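Recording Practice for Two-Arm Tabletop Cells: Frequently Asked Questions

Applies to all Vastavbridge cells and to partner cells that submit episodes under the Benuler recording rules. Questions not covered here go to Sowmya Chacko.

What counts as an episode?

One attempt at one written instruction, from both arms at the start pose to both arms back at the start pose. A failed attempt is still an episode. It is labeled as failed and kept.

Do the rules require a fully enclosed cell?

They require a plain, dark, non-reflective backdrop on every side that any camera faces. Black fabric meets this if it is pulled flat and fixed at the bottom edge. The tabletop should be a single matte color that contrasts with the objects in the set.

How should objects be laid out?

Place the objects listed on the layout card and no others. Objects that will be handled must be inside the reach of the assigned arm. Objects may stand partly outside the view of the fixed camera if another camera covers them. Between episodes, positions are changed according to the card, and the old layout is not restored by eye.

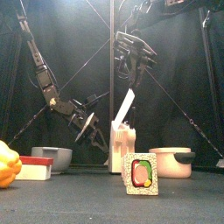 Kitchen set on the gray tabletop, left gripper open above the bowl.

Can toy food and real cookware be mixed in one set?

Yes, provided each item has its own entry in the object register. The entry gives a plain name, the material and the mass in grams. Use the same plain name in every instruction. If the register says "pot," the instruction does not say "pan."

How many episodes are needed per set?

The minimum is 300 per instruction. A full kitchen set closes at 3,000. The Prutov set was accepted at 1,083 under an earlier version of the rules and does not set a precedent.

May cables cross the workspace?

Cables may pass behind the arms or hang from above. They may not touch a registered object or lie in the path of a planned motion. A cable that meets the tabletop must be fixed at the point of contact. Check slack with each arm at full extension before the first episode of a shift, and again after any change to a bracket or mount.

What are the rules for wrist cameras?

Each wrist camera is rigidly mounted and calibrated to its own gripper. Recalibrate after a collision, after a finger change, or when the mount has been loosened for any reason. Record the calibration number in the shift log.

Part of the gripper blocks the wrist view. Is the episode rejected?

No. The gripper body and fingers are expected in the wrist view and are masked later where needed. Rejection applies if the lens is dirty, if the mount has moved during the episode, or if the target object is hidden from every camera at the moment of grasp. 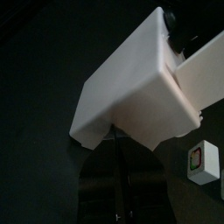 Maureen Lockwood asks whether the moment of grasp means first contact or full closure, as her shift has been rejecting episodes on the stricter reading. It means first contact. Episodes rejected on the other reading can be resubmitted with a note in the log.

Are stickers and colored labels allowed on parts?

Yes, if they are listed in the cell record and stay in place for the whole set. Adding or removing one partway through starts a new set. Labels must not carry personal names.

Who may enter the cell while the arms are powered?

No one reaches past the enclosure line with the arms enabled. Object resets are done with both arms disabled and the operator's key removed. The stop button is tested at the start of every shift, and the result is written down even when it passes.

What lighting is required?

Fixed overhead light at a constant setting. Shadow in the lower corners is acceptable. Clipped highlights on a target object are not, and should be corrected by moving the lamp before exposure is touched.

How long are rejected episodes kept?

Until the set closes and the Rajput review has been signed. Version 4 of the rules removed the option to delete them earlier.

When is the log due?

By the end of the shift. Partner cells upload on Tuesday.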